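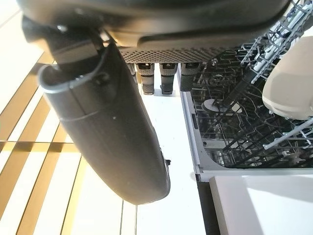
Uta Guesthouse, Cetside – dishwasher check, March

Door opens flat, hinges even: OK
Lower rack, tines and rails: OK. Coating worn on 2 tines, recheck next month.
Upper rack: OK, runs a bit stiff on the left.
Door seal: wiped down. Replace if the split at the corner gets longer.
Filter: cleaned. Grease around the rim again – scrape plates before loading.
Spray arms: turn freely.
Knives: point down, always. Found one point up in the basket.
Floor by the door: keep dry, close the door when not loading.
Leak test: not done, no time before lunch.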